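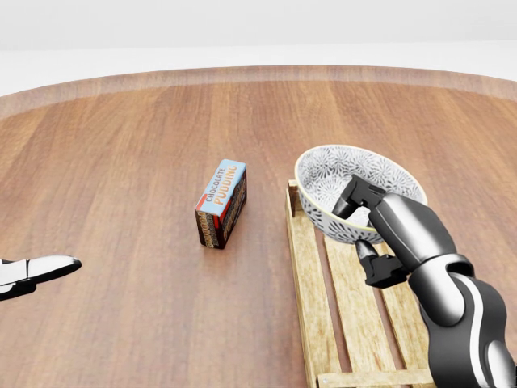
*Bowl on the crate, one finger inside the rim and one outside.*

**dinum_dave** wrote:
OK so I've been going through our draft rules for the tabletop sim tasks and I want to fight about rule 9 before it gets locked. It says the idle hand has to stay open and clear of every object for the whole episode. I love the idea, but "clear" isn't a number! I reviewed 698 episodes in October and I flagged stuff that the next reviewer waved right through. Same rule, same clips, two answers.

My pitch is 60 mm from any object, measured in the simulator, and a script does the checking.

**mossyknuckle** wrote:
Hard no on 60 for everything. With the parallel gripper, fine. With the humanoid hands the thumb sticks way out sideways, and you'd be failing people who did nothing wrong except have a thumb.
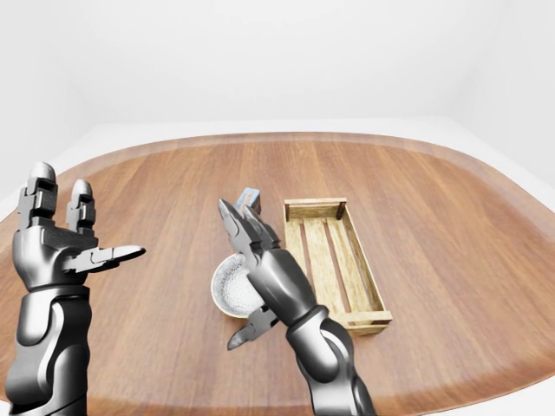

And if you measure from the wrist instead, you've got a rule that passes a fingertip sitting right on top of something. I'd go with 48 from the nearest fingertip and leave the forearm out of it - the forearm needs its own line anyway, mostly for the crate side.

**dinum_dave** wrote:
> you'd be failing people who did nothing wrong except have a thumb

lol fair. I can live with 48 if it's fingertip to nearest surface. But then we have to say what counts as the idle hand when both arms are working, and the Villeck tasks do that all the time.

**pegboard** wrote:
Can I be the grump? I don't think the number matters half as much as the success check. We write "cup is in the crate" and never say released, or upright, or for how long. I'd rather ship rule 9 vague and fix that one first.

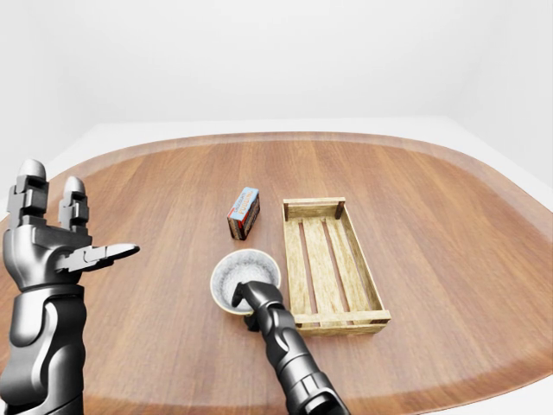 **Kiltach Sim Group / Task Rules subforum**

Also please, please reset the scene from the file and don't nudge the pudding box back by hand. I know it's faster. I've done it too.

**mossyknuckle** wrote:
Agree on released, disagree on upright. A bowl on its side in a crate is still in the crate. Make it a separate tag.

**karla_s** wrote:
Karla Serrano here, I'm merging the draft. Going with 48, fingertip to surface, single-arm tasks only. Pegboard, send me wording for the release check and I'll put it in the same merge. Upright stays open, so keep arguing :)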